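Trevor Thibodeau
November 16, 2019

Spent the evening reading the Caldeira release notes so you don't have to. A few posts, mostly grumpy.

The claim is that their new grasp planner "handles household clutter out of the box." The demo set is 20 objects. I looked through all of them and every one is opaque, standing upright and a polite distance from its neighbor. My kitchen has never looked like that.

What they did on the learning side is fine. Record people doing the task with a hand-held gripper, pull the trajectories, train, replay. Plenty of groups do it. My gripe is with the step in the middle, where the software decides which recordings count as good.

Caldeira's filter drops any demo where the pose tracker loses confidence for more than 2 seconds. Sounds reasonable until you ask when a tracker loses confidence. Shiny tabletop, clear plastic, hand in the way. So the filter quietly throws out the hard cases and then the success rate goes up. Wow.

Eliécer Chávez ran the same filter on our own recordings back in September. We had 1000 demos going in and 848 coming out. He sorted the rejects by object and the clear stuff was way over-represented. I keep asking people to publish that table. Still waiting.
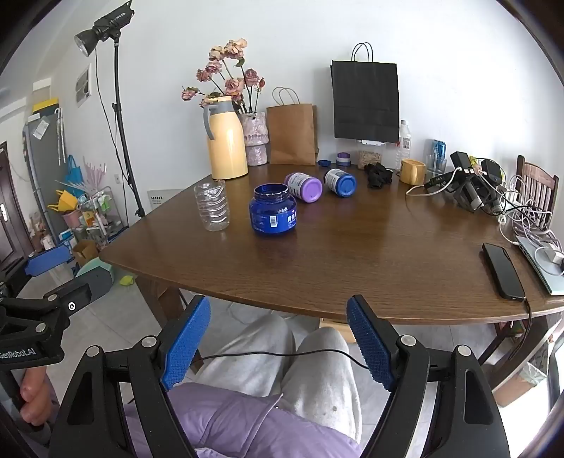
Glossy table, clear plastic, bottles on their sides. Tell me your planner likes this one.

Look at the blue jar near the middle. Any segmenter will find it. Now look at the cut-down clear bottle to its left and tell me where the rim is in a depth map. I've seen depth come back with the tabletop instead of the bottle, and the planner happily closes on air at full confidence.

Same complaint about the bottles lying down. A top grasp that works on a standing bottle needs a different wrist angle and a different approach once it's on its side, and a round thing rolls if one finger touches first. Drurwood's planner at least models contact order. It's slow and the config files are awful - but it tries.

And cables. Everyone's collision checker treats the table as a flat plane with some boxes on it. A pile of chargers is not a box. Flirkelico's answer is to inflate the whole pile into one giant keep-out zone, so the arm refuses to go near half the table. Safe, sure. So is unplugging it.

Someone will reply that more data fixes this. Maybe. More data through the same filter gets you more of the same easy demos. Fix the filter first, or at least log what it rejects and why. That's one extra column in a file.

Before anyone asks, yes, I tried Cladness too. Nice viewer, you can scrub through a demo and see finger width next to tracker confidence. I'd use it for that. The auto-labeling called a failed pick "complete" because the fingers closed, so I turned it off.

If you've got per-object rejection numbers from any of these, send them over. Bad numbers welcome. I'll post Eliécer's breakdown when he's done cleaning up the object names.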